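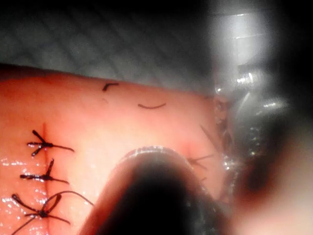 Figure 1. Wrist camera view of the practice pad, with three knotted sutures along the incision and two cut thread ends on the surface.

Good Practice Rules for a Robotic Suturing Bench
Project report, Catríona Conneely

1. Purpose
The bench had a safety sheet for the robot but no written rules for the sewing work itself. Each student set up the pad, the thread and the cameras in their own way, and runs made by different people could not be compared. My project was to write a short set of rules and test them on the Edemmont bench.

2. Sources
I read the lab safety sheet, the operating notes for the arms and the notebooks left by two earlier groups. I also went through 152 recorded runs from the Buckley folder and wrote down every stop and the reason given for it. In many runs no reason was given. That gap led to rule 6.

3. Rules
1. One person runs the console. A second person stands at the stop button and does nothing else.
2. Hands stay outside the marked area while the arms are powered.
3. Cut thread is removed before the next stitch is started. Loose pieces like the two in Figure 1 are dark like the stitches, and our tracking software (Nitton) can take them for suture tails.
4. Tails are trimmed to one length. The sutures in Figure 1 have tails of uneven length, and the lowest one has an open loop above the knot. Under the new rules a loop like this is logged as a fault.
5. Check the wrist camera view before each run. If a jaw hides the next entry point, move the arm back and start again.
6. Every stop gets a written reason, including stops made by mistake.
7. Needles are counted out and counted back in.

4. Trial
Two pairs of students used the rules during June. The log filled up to 2638 entries, most of them automatic. Rule 6 was followed well once the form was cut down to a single line. Rule 3 was skipped most often, usually late in a session. Rule 4 caused arguments over what length to use, and I have left the number to the bench supervisor.

5. Open points
The rules do not say when a pad should be replaced. They also assume the Ekalance controller, and the wording of rule 5 will need to change if the arms are moved to another one. The current version is taped beside the console and saved in the project folder.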